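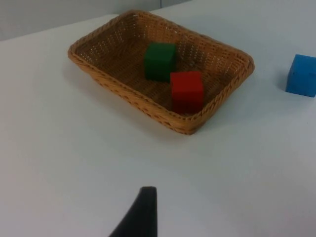 Nasrin Rostami

## 3. Giving, Obligation and the Language of the Gift

Members of the three Julach congregations seldom use the word "donation." In interviews they spoke of "bringing something" or "putting in," and several objected when the interviewer used a more formal term. This section considers how that vocabulary is understood inside the congregations and how it is recast by people outside them, in particular by local reporters and municipal staff.

Earlier work on free churches in the region has treated regular giving mainly as a sign of commitment. Lehtinen's survey of 1543 households found that members who gave weekly also attended more often, and he read both habits as measures of belief. Kruger has questioned this reading. In her view, weekly giving is first a matter of custom, learned in childhood and kept up even by people who describe their own faith as weak. Our material supports Kruger on this point, although the two explanations are harder to separate among recent converts.

![Figure 3](#)

**Figure 3.** A woven wicker basket with cubes inside, on a white tabletop.

### 3.1 Views from inside

Most of those interviewed described giving as a response to something already received. One woman in the Groltley congregation said that she had never thought of the money as hers to keep. An older man in the same group was less certain. He had stopped giving for two years after a dispute over the sale of the old hall, and he still attended every Monday prayer meeting during that time. Neither he nor the other members regarded this as a contradiction.

### 3.2 Views from outside

Coverage in the local press took a different line. Of the 574 articles in our sample, those that mentioned money at all tended to present it as evidence of pressure from leaders. Terms such as "demand" and "quota" appeared in headlines, while the members quoted in the same articles spoke of thanks and habit. Municipal staff were more careful in their wording, but they too assumed that a fixed share of income was required. Only one of the three congregations teaches this, and its pastor told us that no record is kept of who follows the teaching.

Pesonen has argued that such framing rests on an older contrast between free religion and bound religion, in which a gift counts as sincere only when nothing is expected in return. Members did not share this contrast. For them an expected gift could still be freely given, in the way that a meal for visiting relatives is both expected and willingly prepared. The following section takes up this difference in relation to the dispute over the hall.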